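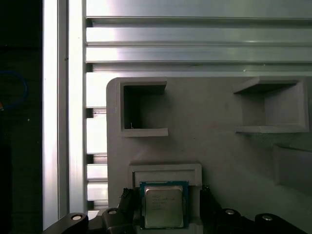 I bought the Maihi desktop kit from Nadetti in November, after my old computer got to the stage where I could put the kettle on, make the tea and drink half of it before my email opened. I'd always bought them ready made. Never had the side off one in my life! So the bit I was most scared of was the processor, which for anyone who hasn't met one is a squarish little thing with a brushed silver lid, the corners slightly rounded, a green-blue border showing round the outside and lettering so tiny I gave up trying to read it. You look at that and think, right, that's the dear part, and I'm meant to put it in with my own hands.

For those who don't know Nadetti, they sell computers in bits. You choose a kit, they send you every part along with the screwdriver and a printed book, and you put it together at home. I paid $924 for the Maihi, delivered. The top of the range is the Endow, and that one is $2,844, which is more than my first car cost me (a good car too, apart from second gear). I asked on the phone whether I'd notice the difference doing photos, the club newsletter and a bit of family tree stuff, and the woman told me straight out no, save your money. Full marks for that.

The book is the best thing in the box. It runs to 39 pages with proper drawings, big enough that I only needed my glasses for the cable section. Whoever wrote it has obviously watched a beginner do it, as it tells you when to stop and have a look before going on. The processor page gets a whole spread to itself. You lift the little arm on the socket, line up the marked corner, lower the chip in without pushing, and bring the arm back down. The arm takes a fair bit more pressure than I was happy with and it made a creak that had me out of my chair, but the book says in bold to expect that, so I carried on and then went and stood in the garden for a minute.

Now for the grumbles. The case is a fingerprint magnet and the side panel is a mongrel to get back on. It slides, in theory. Mine needed a thump at the back corner every time, and I had it off again 4 times before the thing was finished, mostly my own fault for forgetting the fan cable. The screws all come mixed in the one bag too. There's a chart to match them against, but a couple of the sizes are so close I was laying them out on a tea towel and squinting. How hard would it be to use separate bags and write on them? My friend Trudy Ruddock, who did the same kit before me, ended up sorting hers into a muffin tin, and I wish I'd rung her first.

The front power button cable was the low point. It's a set of fiddly little plugs that go on a row of pins down in the bottom corner, right where you can't get your fingers, and the drawing in the book shows a slightly different board. I got it wrong, pressed the button and nothing. Not a peep. I rang the help line at half past three in the afternoon fully expecting to be on hold till tea and got Kylie Stubbs straight away. She had me read out what was printed beside the pins, worked out I was one along from where I should be, and stayed on while I shifted it. Up it came! I may have yelled in her ear. Sorry Kylie.

Since then it's been lovely. It's quick, it's quiet enough that I can leave it on while the radio's going, and my photos come up when I click on them, all those years of the kids at the beach in no time flat. There's room inside for another drive later on and I reckon I could do that myself now, which I wouldn't have dreamt of saying last winter. The fan does rev up a bit on a hot arvo, and the lights on the front are a silly shade of purple until you find the setting to turn them off. It's in the Fandirora program, under Extras, and the book doesn't mention it at all, so I've saved you an hour there.

Would I buy another? Yes, and I'd get the Maihi again before the dearer one. Allow yourself a whole day, clear the dining table, and keep the cat out of the room. If you just want to plug something in and go, buy one from the shops, you won't enjoy this. But if you're a bit curious and don't mind swearing at a side panel, have a crack. I've taken a star off for the screws and the wrong drawing, and I'll put it back if they fix the book.

Four stars from me. Delivery was quick, and the courier even carried it up the steps.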